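Two robot arms at work, who gets the boring part now?
Posted by Pedow in Workplace & Shop Floor

Our packing room got a pair of arms in January, and my job went from handling jars to watching jars get handled. Is this normal? Do I ask for a new job title?
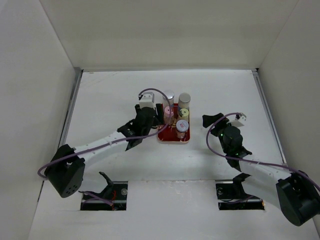
Both arms at the tray, white box, station 2.

Dlamini
Normal. I packed for 15 years and now I refill trays and clear stops. My back is better. My conversation is worse — the arms don't follow baseball. Get the new duties in writing before your review.

Gerkau
depends on the shop. ours kept the old title and added 8 pages of procedure

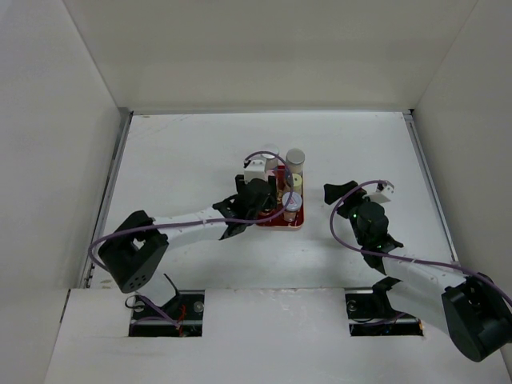
Who should be allowed to stop the arms?
Anyone on the shift, and without asking a supervisor first.

Drurkateo
Ask about pay before title. Mine changed to "cell attendant" and the raise came to $2,153 a year, before tax. The badge is nicer, I'll give them that.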